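Kamance Bimanual Strip Set
Data card and usage notes

Summary

Kamance is a set of teleoperated episodes for two-arm manipulation of a power strip on a tabletop. It was collected to test one question: whether a policy trained with per-arm action chunks of different lengths does better than one trained with a single shared chunk length. The code for the comparison is in the over/ directory. The baseline policy is called Weerasinghe in the configs and in all result files.

Contents

382 episodes in total
319 labeled success
Median episode length 916 steps
Joint positions and gripper opening for both arms
Head camera RGB, one stream
Operator label at the end of each episode (success, fail, abort)

Wrist camera streams are not part of this release. The loader returns an empty tensor for them so that older configs still run.

Task

The left arm holds the strip body steady. The right arm picks up a plug and inserts it in the socket named in the episode metadata. An episode is a success if the plug is fully seated and both grippers are clear of the strip when the operator ends the recording. Socket index 0 is nearest the switch. Insertion into the wrong socket is labeled fail, even when the plug is seated.

Method

Each arm has its own decoder and its own chunk length. The two decoders share one image encoder and attend to each other's last hidden state once per control step. In the split setting, the holding arm uses a long chunk and the inserting arm a short one. In the shared setting both use the short one. All other hyperparameters are the same and are listed in over/configs/base.yaml.

Results

The split setting gave fewer slips of the strip during insertion. It gave no clear gain in the pick phase. Most remaining failures were contacts between the plug and the socket face at a small angle, after which the right arm kept pushing along the same line. Weerasinghe with shared chunks showed the same failure and also tended to release the strip early. Per-episode outcomes are in results/outcomes.csv. We did not run the policies on strips of any other shape.

Known issues

Switch state is not recorded.
Gripper opening for the left arm drifts slightly within long sessions. Zero it with tools/rezero.py before computing contact features.
Episodes collected in February used an older controller gain. They carry the tag gain_old and should be kept out of the validation split.
Aborted episodes are kept in the archive but skipped by the default loader. Pass include_abort=True to read them.
Timestamps are monotonic within an episode only.

Loading

Install the package from the repository root, set KAMANCE_ROOT to the unpacked archive, then call load_split("train") or load_split("val"). Each item is a dictionary with the keys obs, action, meta and outcome. Actions are absolute joint targets, left arm first. Images are stored as JPEG and decoded on read.

Intended use

Imitation learning research on coordinated arms and on action chunking. The set has one task and one table, so it is a poor choice for claims about generalization. Do not use it to qualify hardware for work with powered equipment.

Workspace

Starting poses vary between episodes. The strip lies across the table between the two grippers, with its switch at the left end and the cable running off to the left. The table surface is matte tan. 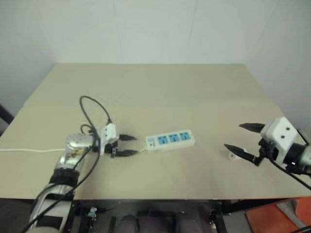
TAVEO, 3 Jun 2023

This release replaces the first archive. The joint order in the action array was corrected, and the success labels were checked again against the head camera stream. Checkpoints trained on the first archive will load but produce swapped arm commands. Retrain them, or convert with tools/swap_arms.py before evaluation.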